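Home | Notebook | Entries by date | Contact

Wednesday, November 4, 2020

Payback period and discounted payback, Pondwood proposal. The simple method was applied first, taking the cash flows from the June forecast. The outlay is recovered in year 3. Once the flows are discounted, recovery moves to year 5 - the limit set by Grorach for projects of this size. Ntombi Ngcobo has checked the worksheet and found one receipt entered twice; it has been removed.

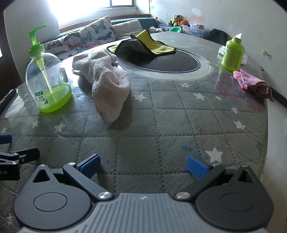 Neither method takes account of receipts after the cut-off, and the Achari proposal suffers most from this, as its larger receipts fall late. Colleagues should state which method has been used whenever a figure is quoted. The sensitivity sheet is to be set out as a plain grid, one discount rate to each row, much as the stitch lines divide the quilted table covering into diamonds and rectangles, though with rectangles only. Cendudora figures are still awaited. Row 13 to be rechecked before circulation.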